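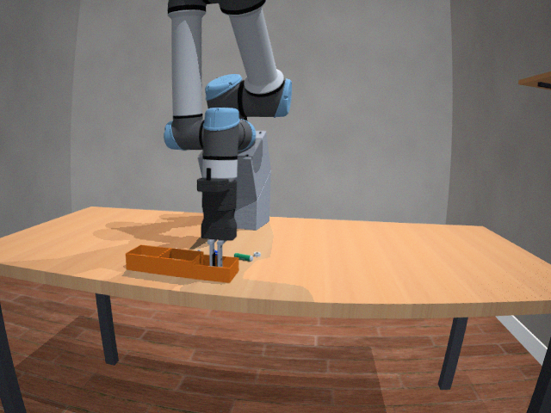

Figura 1. Brazo simulado sobre una bandeja de tres compartimentos. Tarea de clasificación de piezas pequeñas.

Automatización de procesos, bloque II
Tema 6. Tareas domésticas y de taller: qué se puede automatizar hoy
Apuntes de clase. Versión del 1 de octubre de 2019

6.1 Planteamiento

La pregunta del tema es si una máquina puede hacer ya las tareas corrientes de una casa o de un taller: recoger una mesa, ordenar cajones, separar tornillería, doblar ropa, vaciar un lavavajillas. La respuesta depende de tres condiciones que conviene separar desde el principio, porque en la bibliografía aparecen mezcladas:

a) si la tarea se hace una vez, en condiciones preparadas;
b) si se hace de forma repetida, con variación moderada de objetos y posiciones;
c) si se hace sin supervisión, en un entorno que el instalador no ha visto.

Casi todas las demostraciones publicadas corresponden a (a). La industria trabaja en (b) con la variación muy acotada. El hogar exige (c).

6.2 Antecedentes

Los manipuladores a distancia para material radiactivo, ya en uso en 1948, resolvían la parte mecánica de muchas de estas tareas: un operario podía verter, enroscar y colocar piezas desde el otro lado de un muro. La percepción y la decisión las ponía la persona. El robot industrial posterior sustituyó a la persona por un programa fijo, y a cambio hubo que fijar también el entorno: utillajes, alimentadores, topes. Los problemas que quedan por resolver se sitúan en su mayoría en ese intercambio.

6.3 Caso de trabajo: clasificación en bandeja

La tarea de la figura 1 se usará en las dos prácticas del bloque. Consiste en recoger objetos pequeños de una mesa y depositarlos en los compartimentos de una bandeja, según una regla dada. Es una tarea que cualquier persona hace sin instrucciones y que en taller aparece con muchos nombres: preparación de kits, reposición de casilleros, triaje de retornos.

Descomposición habitual:

1. Detección de los objetos y estimación de su posición.
2. Asignación de cada objeto a un compartimento.
3. Selección del punto de agarre.
4. Aproximación, cierre y elevación.
5. Transporte y descenso dentro del compartimento.
6. Apertura y retirada.
7. Verificación.

Los pasos 2 y 5 se consideran resueltos para objetos rígidos y bandeja conocida. Los pasos 1 y 3 dependen mucho del tamaño de la pieza. En la figura, los objetos que están fuera de la bandeja son muy pequeños en comparación con la pinza; en uno de ellos, un cilindro verde tumbado junto al extremo derecho, un error lateral de pocos milímetros basta para que los dedos lo empujen sin cogerlo. El paso 6 suele darse por trivial y no lo es: con dedos largos y paralelos metidos entre paredes, la apertura está limitada por el tabique, y el objeto puede salir arrastrado por uno de los dedos.

El paso 7 se omite en la mayoría de los trabajos. Una vez que el brazo está sobre el compartimento, la propia pinza tapa la pieza. En la figura apenas se distingue la parte superior azul del objeto situado entre los dedos. Una cámara única tiene que esperar a que el brazo se aparte para comprobar el resultado, y ese tiempo hay que sumarlo al ciclo.

6.4 Simulación y transferencia

En simulación se dispone de la posición exacta de cada objeto, de contactos repetibles y de tantos intentos como permita el equipo de cálculo. En las prácticas se generarán 3000 episodios por grupo con el entorno Stidura, variando la posición inicial de las piezas y la orientación de la bandeja. La textura de la mesa y la iluminación se variarán solo en la segunda práctica.

Limitaciones que hay que tener presentes en la memoria:

-- El rozamiento entre dedo y pieza es un parámetro elegido. Un valor alto oculta malos agarres.
-- Las piezas muy ligeras tienden a vibrar o a salir despedidas por el método de resolución de contactos. Estos episodios se marcan y se cuentan como fallo; no se eliminan.
-- Las sombras proyectadas por el brazo cambian durante el movimiento. Un detector entrenado sin sombras pierde precisión justo al acercarse a la pieza.
-- La bandeja no se desplaza si se ha definido como cuerpo fijo. En una mesa real se desplaza con el roce del dedo.

Como umbral para pasar al brazo físico se exigirá un 70 % de episodios completos en simulación, entendiendo por completo que todas las piezas terminan en su compartimento. No se admite el porcentaje por pieza, que siempre resulta más favorable.

6.5 Comparación entre taller y hogar

Taller. El catálogo de piezas es conocido, la mesa es siempre la misma y hay un operario cerca. Una célula como la Modance, que se estudia en el anexo, admite 2 formatos de bandeja y obliga a parar la línea para cambiar de uno a otro. El coste de un fallo es una pieza mal colocada que se detecta en el puesto siguiente. En estas condiciones la clasificación en bandeja es automatizable y la discusión es económica.

Hogar. El catálogo es abierto, los objetos están apilados o medio ocultos y no hay puesto siguiente. Se añaden materiales deformables (bolsas, cables, tejidos) y transparentes, que dan lecturas de profundidad poco fiables. El prototipo Elluvby ordena una mesa preparada; con un cable entre los objetos, el planificador no encuentra agarre válido y se detiene. Detenerse es un comportamiento correcto desde el punto de vista de la seguridad, pero la tarea queda sin hacer.

Hay además una cuestión de velocidad. Un brazo colaborativo que comparte espacio con personas se mueve despacio por norma de uso, y el tiempo por pieza es varias veces el de una mano. En taller se compensa con horas de funcionamiento. En una cocina, el usuario está esperando.

6.6 Criterios para leer una demostración

Al revisar los vídeos y artículos del anexo, anótese en la ficha Cuadros:

-- número de intentos y número de éxitos, no solo el intento mostrado;
-- si el vídeo está acelerado y en qué factor;
-- quién repone los objetos entre intentos;
-- si los objetos de prueba estaban en el entrenamiento;
-- si hay teleoperación, total o parcial;
-- qué hace el sistema cuando una pieza se cae.

El último punto es el que mejor discrimina. Recuperar una pieza caída obliga a repetir la percepción en una zona no prevista y, a menudo, a replanificar con la bandeja en medio.

6.7 Trabajo para la próxima sesión

Leer el anexo y rellenar dos fichas. Para la tarea de la figura 1, proponer una posición de cámara que permita verificar el depósito sin retirar el brazo, y justificarla con un croquis acotado. Indicar qué compartimentos quedan ocultos con la bandeja girada respecto al borde de la mesa.

Los grupos que no tengan instalado Stidura deben hacerlo antes de la práctica; el manual de instalación está en la carpeta de la asignatura, revisión de junio.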